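Pisetti wire wine rack – review

I wanted a small rack that could sit out on a table without taking it over. The Pisetti is thin copper-colored wire, with looped rings joined by upright rods. I've had mine since December and keep mostly reds in it.
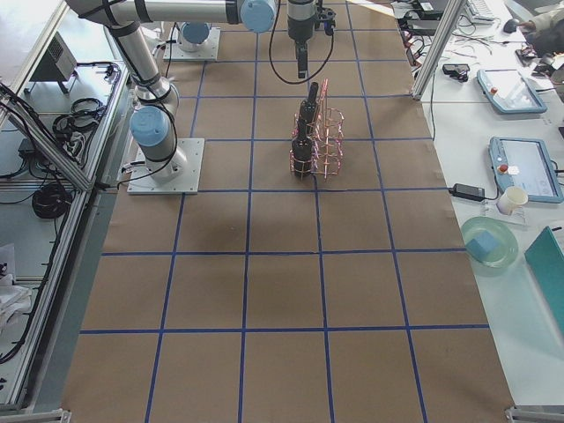
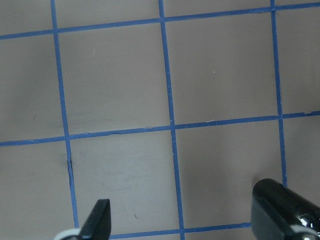
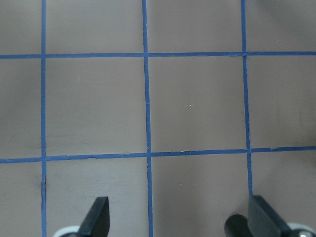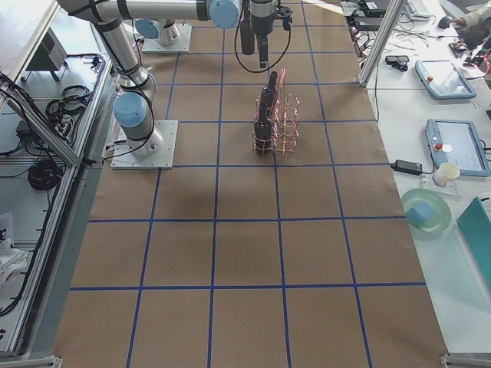
Looks and build

The color is more pink than I expected from the listing. It looks good against brown paper and plain wood, less good next to my brass lamp. The wire is thin but the joints on mine are clean, apart from one rough spot on a lower ring that I took down with a nail file.

In use

Bottles go in from the top and stand upright. A standard Bordeaux shape drops in easily. Wider Burgundy bottles are a tight fit, and I had to hold the rack with one hand to get them back out. If you fill only one side, put the rack where it won't get bumped – it weighs very little.

Standing storage is fine for bottles you plan to open soon. For anything with a cork that you want to keep for years, buy a rack that lays them flat.

Cleaning takes a dry cloth and some patience, as dust settles on the rings.

Compared with the Honorato

My old Honorato was heavier and held wide bottles better, but it took up 3 more inches of table. I gave it to Noelia Vidal and kept the Pisetti.

Rating: 4 out of 5. One point off for the tight rings.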